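*Last updated August 9, 2025*

# How to set up a plug-and-socket chore test for two robot arms

Every so often somebody writes to me at the Rumcombe workshop asking whether a robot can do the odd jobs yet, and I always want to write back with a question of my own: which odd jobs? Folding a towel, wiping a bench and plugging in a phone charger sound much alike when you say them over a cup of tea, but they're miles apart for a machine. Plugging in is the one I'd suggest you start with. It's a chore we all do half asleep, the parts cost next to nothing, and you'll find out more about your arms in an afternoon than you would in a week of picking up wooden blocks (lovely as wooden blocks are!).

## What you'll need

- Two arms with two-finger grippers, fixed so that they can meet over the middle of the table
- A plain mat, in a colour your parts will stand out against
- A power strip with its own cord
- A phone charger adapter and cable
- Two or three other electrical bits, such as a knife switch or a push-button box, to give the arms something to work around

Please leave the power strip unplugged from the mains the whole time. I know that sounds like fussing, but a dead strip is every bit as hard to plug into as a live one, and you'll want your hands near it when you tidy up between tries.

## Step 1: Lay out the table

Put the strip near the middle with the sockets facing up, and let its cord fall however it likes. I used to coil mine beautifully, and Rozália Tóth quite rightly told me off for it, saying she'd never seen a cord lie like that in any kitchen of hers. Spread the other bits out towards the sides so there's room for both elbows to swing. Then bring the arms in and get the adapter into one of the grippers.

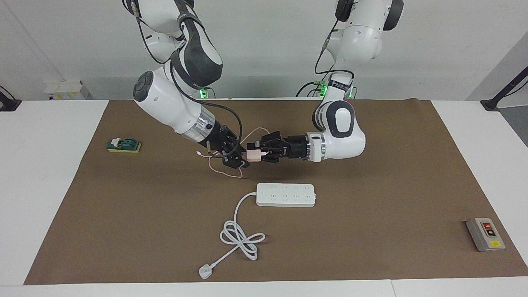
*The charger adapter in the left gripper, with the power strip waiting on the mat below.*

## Step 2: Decide which hand does what

I like one arm to look after the adapter and the other to look after the strip, much as you would yourself when a strip keeps sliding about behind the sofa. A light strip will skate across a mat the moment you press on it, and an arm working alone will chase it all the way to the edge. You can clamp the strip down if you're only just beginning, and there's no shame in it, but do write "clamped" in your notes. A clamped result and a loose one shouldn't be added together.

If the adapter needs turning, pass it from one gripper to the other before you go anywhere near the sockets. Go slowly here. Both grippers have to agree on who's holding it, and letting go a moment too soon is the commonest slip I see.

## Step 3: Watch the cables

Cables are the real trouble, if you ask me. The adapter is hard and keeps its shape, so the arm can be told where it is, but the cable hanging off it goes wherever it pleases and will happily hook itself round a gripper finger or drop across the very socket you were aiming for.

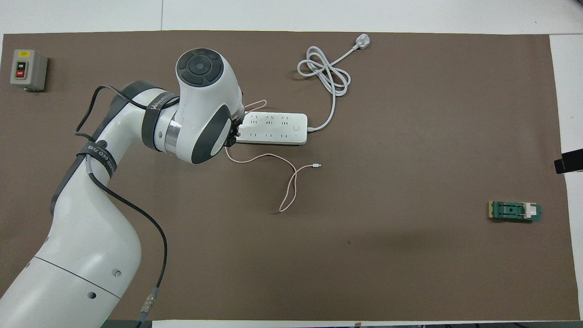
Give your arms a way of dealing with this before you start scoring. The simplest one I know is a pause just above the strip, long enough to check that the sockets are clear, with a gentle sideways nudge if they aren't. Akash Bisht has his arms lift and try again from a different side, which takes longer but is kinder to the connectors.

## Step 4: Score it fairly

Do sets of 29 tries and move the strip a little between each. I mark a try as "in", "part in" or "missed", and I put down separately whether a person had to step in. Be strict with yourself about that last one! A finger straightening the adapter counts as help.

## So, can they do the chore yet?

On a tidy table with a strip they've met before, I'd say nearly. With a strange strip and a tangle of leads I'd still do it myself, and I'd have the phone charging before the arms had finished thinking it over. I'm planning another round in December with a different make of strip, and I'll add the score sheets to this page once they're typed up.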